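Zadness grip trials – notes and data card

by Gunvor Lindqvist
May
13 shares | 6 comments

README for the simulated half of the Zadness gripper comparison. Written fast between two other jobs, so expect gaps. Vilgot Wallin did the controllers, I did the rooms and the logging. Ask him about anything in the ctrl folder, not me.

## What it is

500 simulated episodes. Two grippers, same arm model, same rooms.

- Gripper A – the Backlund, multi-finger, jointed. Slow to close. Good on odd shapes.
- Gripper B – plain parallel jaw. Fast, dull, hard to break.

Task is always the same. Pick the named object off a piece of furniture, lift it, hold for 2 seconds, put it back down. No throwing, no handing over, no drawers. Drawers are Doltstead's problem and they have their own set.

## Rooms

All rendered. Colours and textures get shuffled between episodes so a blue wall means nothing, please dont train on it. Furniture stays roughly household sized. Objects sit on top, never inside.

The bedroom type room is the one we argued over most. Dresser tops are high for this arm mount and the fingers start low, so the first part of the path is all reaching up and across. In the episode below the things on top are a shiny horse figurine, a round woven mat and a bowl. The figurine has thin legs and a shiny surface, and the mat lies flat, so they ask very different things of a gripper.
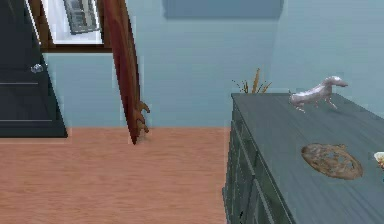 ## What we saw

Horse figurine: A wins. Wraps the body and lets the legs be. B goes for the neck far too often and the thing spins.

Woven mat: both bad. B slightly less bad if it comes in from the edge of the furniture – A just paws at it. We left the failures in, they're useful.

Bowls: B by a mile. One jaw inside, one out, lift. A tries to cradle it and tips it.

Small boxes: no real difference.

Closing speed matters less than I thought it would. Start pose matters more. If you only change one thing, change that.

## Files

episodes/ – one folder per episode, joint angles, finger angles, contact flags, rendered stills
rooms/ – room settings and texture lists
ctrl/ – Vilgot's controllers, one per gripper
splits.txt – train and test. Don't mix rooms across the two

Success is a flag in the log, worked out from object height during the hold. Not checked by eye, except the mat ones, where the flag was plainly wrong in the first version. Fixed now.

## Known problems

- Friction on shiny things is a guess. Probably too high.
- Plants have no contact at all. Arm goes straight thruogh them.
- Stills near the lens can be soft. Leave them or filter them, up to you.
- Contact flags on A sometimes lag a step behind B. Matters if you compare timings.
- No real robot runs in here. Those are at Varnholm and will get their own card.

## Use

Fine for research and teaching. Say where you got it. Don't quote the success rates as if they were from hardware – they're not and they won't match.

Comments (6) – showing newest 3

hexkey: Did you try A with a lower closing force on the bowls? Ours stopped tipping once we dropped it.

Vilgot Wallin: Tried it, helps a bit, then it drops the boxes. Both settings are in ctrl if you want to have a go.

marrowfat: splits.txt has a blank line at the end that breaks my loader. Otherwise ta, saved me a week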